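Home | Plant Lists | Newsletter | Back Issues | Contact
Search this site Enter keywords Go

Dividing and moving bearded iris

Bearded iris should be lifted and divided every three to five years. The sign to look for is a clump that flowers only at its outer edge, with a bare tangle of old rhizome in the center. The work is best done six to eight weeks after bloom, when the plant is making new roots. In most of our area that window closes in September, and divisions planted later than that tend to heave in the first hard freeze.

Lift the whole clump with a fork, starting well outside the leaf fans. Shake off the soil and cut the rhizomes apart with a clean knife. Keep pieces that are firm, as thick as a thumb, and carry one good fan with roots attached. Discard the old center sections. Any piece that is soft or smells bad should go in the trash – not on the compost heap. Trim the leaves to six inches.

Check each rhizome for borer holes before replanting. Wipe the knife with rubbing alcohol between clumps. Cut surfaces should dry in shade for a day, longer if the weather is damp.
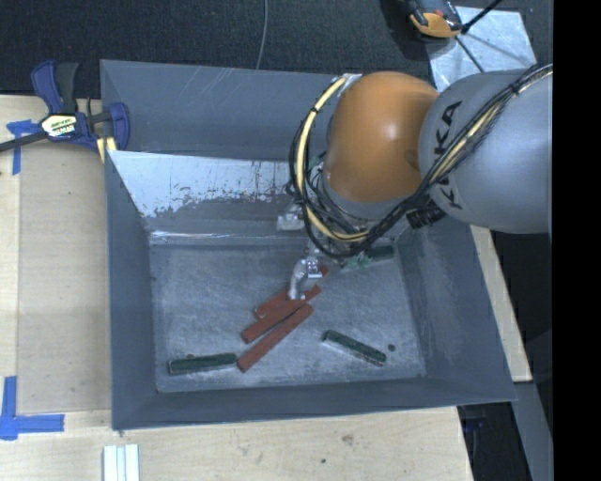 Planting depth and spacing

Most failures come from planting too deep. Set the rhizome on a low ridge of soil, spread the roots down each side, and firm the soil so that the top of the rhizome is level with the surface or slightly above it. On sandy ground it can be covered by half an inch. Space tall varieties 18 inches apart, with the fans all facing the same way. Water once at planting and again after ten days if there has been no rain. Do not mulch over the rhizomes.

Feed lightly in early spring with a low-nitrogen product. High nitrogen gives soft growth, and soft growth rots.

Varieties in the trial rows

The trial rows at Prelo now hold 383 named irises, all on unamended clay loam in full sun. Two have stood out for clean foliage late in the season. Ciltau is a mid-height pale yellow that increases fast and will need dividing in year three. Bošković is a taller dark violet, slower to clump, and should be staked on windy sites. Gatetano flowered well but showed leaf spot in both wet springs – we would not plant it where air movement is poor.

Surplus divisions from the rows, about 700 in all, will be bagged and labeled by variety. Pickup is at the north gate on Tuesday from 9 a.m. Bring your own box. Unlabeled mixed bags will be set out separately.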